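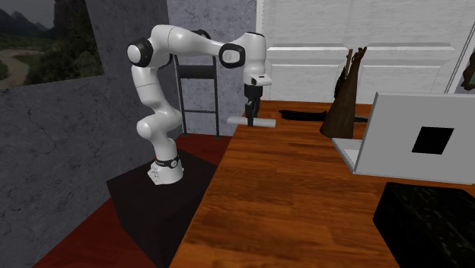
**Ticket 1384 – export PDF bloqué dans Clakis**

Bon, je rouvre le ticket, ça recommence ! Dimanche soir j'ai voulu sortir le catalogue Sopacua (43 pages, beaucoup de tableaux) et l'export reste figé à la page 8, barre de progression comprise. Pas de message d'erreur, rien.

Ce que j'ai déjà essayé :

- vider le cache de Clakis et relancer – pareil
- désactiver le module Stikomex – ça passe la page 8, mais les polices sautent toutes (bof)
- exporter par paquets de 5 pages – là ça marche, mais il faut tout recoller à la main et les liens du sommaire sont perdus

J'ai aussi testé sur le portable, même version, même blocage. Par contre le vieux catalogue Sultum sort sans souci, donc je soupçonne le tableau des tarifs, que j'avais collé depuis un tableur.

**Mise à jour, 21 h :** tableau refait directement dans Clakis, et l'export complet passe en presque 5 minutes ! C'est long, mais les liens sont là. Je laisse le ticket ouvert pour Stikomex, les polices sautent toujours quand je le coupe.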